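Scratched metal storage bin, rust or just stain? And can I paint it?

Posted in Garage & Workshop
Friday, October 2, 2026

porchlight_dee
ok so I picked up a few used metal bins from a shop that was closing, want them for the garage (potting soil, bird seed, kids sports junk). Inside bottoms are pretty scratched and there's a dark cloudy patch that doesnt come off with dish soap. Not orange. Just dark. Wiped it twice, rag came away a little gray.

Questions really
- is that rust starting or is it just old grease and wear
- do I have to strip the whole thing before paint or only the bad spots
- is it ok to keep bird seed in there after, like food for animals
- the seam at the back inside is lumpy, should I fill it with something

Have half a can of Hinolance metal primer left from doing the railing. No sandblaster, no compressor, just me and a sanding block. Would like it done before November because after that the garage is too cold to paint in. Thanks in advance

gasketcase
Dark gray and no orange is most likely not red rust. If the bins are galvanized (dull silvery gray, sometimes a sort of patchwork look to it) the zinc goes dark where stuff has rubbed or sat on it. Shop bins also soak up years of oil. Dish soap won't touch that.

What I'd do. Degreaser first, a real one, leave it 15 minutes, scrub with a gray nylon pad, rinse, dry it right away with a towel. Then look again. Half the time the stain is a lot lighter and you can quit there. Seriously, if its going to hold soccer balls why paint it.

If you do paint: check the primer can. Plain old metal primer for railings is often oil based and oil based doesn't stick to zinc for long, looks great for a year and then comes off in sheets. Has to say galvanized on the label. I don't know the Hinolance one so read the back. Don't sand down to bright steel either if its galvanized, you're taking off the part that protects it. And don't go at it with a power sander in a closed garage, you don't want to breathe that dust. Scuff lightly, wipe with a damp rag, done.

Only bad spots or whole thing? Outside can be spots. Inside do the whole floor or the edges of your patch will lift.

Cold matters more than people think. The cans mostly say 50 degrees and up and that means the metal too, not just the air. Two thin coats, overnight in between.

Seam: leave it. Lumpy is usually just how it was soldered or folded. If you can see daylight thru it then a bead of seam sealer, the auto kind.

mrs_tumbleweed
I just spray painted mine, no primer, its fine. 5 years now. Blue. Get the Lestex one it was on sale when I went

hollowcreek
Agree with most of what gasketcase said but the bird seed part got skipped so here goes.

Don't put seed straight on paint. Even dry paint chips when you drag a scoop across it and birds will eat the chips. Don't put it on bare galvanized for months either, esp. if the garage gets damp. Get a plastic tub with a lid that fits inside the bin and let the bin be the thing mice can't chew. You need a lid on the metal one too or the mice just climb in, ask me how I know. I cut a piece of sheet metal and folded the edges down, took maybe an hour with cheap snips. Wear gloves.

Potting soil, same deal. Soil holds water and fertilizer is salty, it'll eat any bin from the bottom. Leave it in the bag and set the bag on a couple of wood strips so air gets under.

Other thing, lay a rubber mat in the bottom and you can forget about scratches. Mine is an old Mondik floor mat cut down with a utility knife, 20 bucks new but you can find them used. Mine were way uglier than yours sound and theyre still going. Scuffs on the slanted side, worn patch low down, smudge right across the floor with scratches all through it. All wear. This is the kind of thing I mean:
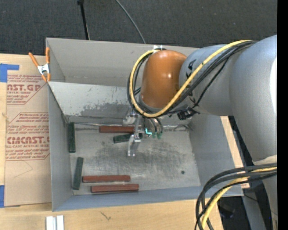
porchlight_dee
Ok did the degreaser thing on one of them and it came up a lot lighter, so skipping paint on the insides and going with the mat. Primer can says not for galvanized, glad I looked. Still stuck on lids though, does the sheet metal need a hinge or do you just set it on top with a brick?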